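Care of the Hand-Held Gripper: Finger Inspection and Replacement
Helville Workshop, Garment Handling Cell
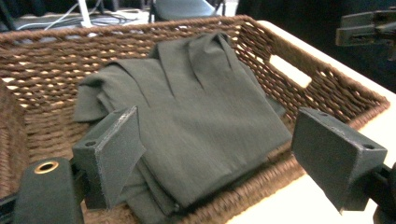
Operators are responsible for the condition of the gripper they sign out. The procedure applies to all hand-held units used for folding and basket work, and it should be carried out at the start of each shift and again after any drop or hard contact with the table.

Before you begin

Switch the unit off at the handle and disconnect the cable. Place the gripper on a clean cloth with the fingers facing away from you. You will need the 2 mm hex key from the Kernier tool roll, a lint-free wipe, and a spare pair of fingers from drawer 9.

Inspecting the fingers

Wipe both inner faces and look at them under the bench lamp. Light scuffing along the edges is normal wear and does not require replacement. Replace the fingers if an edge has a burr that catches on the wipe, or if a crack has started at any of the mounting holes. Woven baskets are hard on the outer corners, so check these with a fingertip as well.

Close the fingers by hand. They should meet evenly along their full length. A gap at the tip usually means that a screw has worked loose at the base.

Replacing a pair

1. Remove the base screws from the left finger and slide it off.
2. Clean the seat. Fabric lint collects here and will hold the new finger at an angle.
3. Fit the new finger and tighten the screws by hand until they are snug.
4. Repeat for the right finger. Do not mix a new finger with a worn one.
5. Close the gripper, confirm that the faces are parallel, and then tighten fully.

Checking the rail

Move the fingers through their full travel up to 11 times. Movement should be smooth in both directions. If it is not, wipe the rail with a dry cloth and try again. Oil must not be used, as it will mark the garments.

Returning the unit to service

Reconnect the cable and run the Kileck calibration routine. The fully open reading should be 295. Any other value must be entered in the maintenance log and reported to Senad Ionescu before the unit is used. Requests for spare fingers should be addressed to Gemma Staniforth.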